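Flavico Election Desk, a review after one month

I follow elections in many countries, and I write short notes for a small circle of readers. For this work I bought a subscription to Flavico Election Desk, a program which collects poll numbers, party lists and results in one place. The price is 46 dollars for the year. I paid it myself.

The installation was simple. The program asks for your region and then it loads the parliaments, 19 at this moment. Small countries are missing, and this is a pity for me, but the company Hofstetter promises more of them in September.

The best part is the coalition table. You choose the parties, and it shows you at once if they have a majority. In a chamber of 167 seats I tried many combinations in one evening, and the sums were always correct. Pelov, the older program I used before, needed a separate page for every try.

I am less satisfied with the news part. The articles arrive late, and some are translated so badly that I could not understand who had resigned. The search does not accept names with accents. I wrote to the support and received a polite answer after nine days, without a solution. 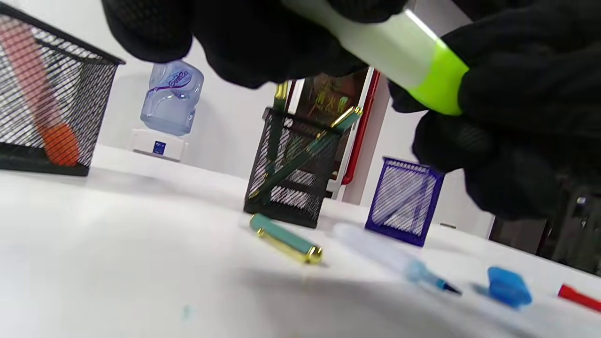
Dundham Reader

Printing is also weak. The long tables go over the margin, and the party colors become almost the same gray. I still mark the important lines by hand on the paper, as I did with Pelov.

Would I buy it again? For the coalition table, yes. If you want mostly news, keep your newspaper and wait for the next version. I give it three stars from five.

Posted 2008-04-23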